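Section 3: Setting up your Caldeira hinged case

Now for the fun part! Once the case is out of its sleeve you can have it laid out and sorted in a few minutes, and after that you'll know where every small thing lives.

Before you start

Clear a flat, light-colored surface. A white table is wonderful for this, as tiny parts show up right through the smoky plastic. You'll also want a soft cloth and the label sheet (part 517).

Opening the case

1. Set the case down with the hanging loop pointing away from you.

2. Press the latch with your thumb and lift the lid slowly.

3. Keep going until the lid lies flat on the table behind the tray. Yes, all the way! The hinge is made for it.

CAUTION: Do not press down on the lid while it is only partly open. The hinge pins can pop out at the corners.

4. Wipe both halves with the dry cloth.

Filling the tray

5. Start with the row closest to the hinge and work toward yourself. The curved dividers let you slide a piece up the slope with one fingertip, so there's no pinching and no digging (I still love this).

6. Put matching pieces on either side of the center spine. Left and right pairs stay together that way and are easy to check at a glance.

7. Leave a row free for odds and ends. You will be glad of it.
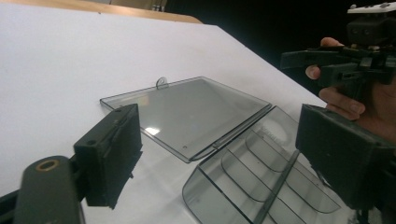

8. Stick your labels on the outside of the lid, well clear of the hinge, and let them set for 30 minutes before you close up.

9. Fold the lid over and press along the front until it clicks.

NOTE: If the lid won't close, something is standing taller than the dividers. Lay it on its side and try again.

Hanging the case

10. Slip the loop over a peg. Hang a full case by itself, one to a peg, and give it a gentle tug to be sure it's seated.

CAUTION: Keep away from heaters and sunny windows. Clear plastic can warp.

Spare latches are order number 2596.

Text by Judite Falcão for Skireck. Revised 2020-07-10.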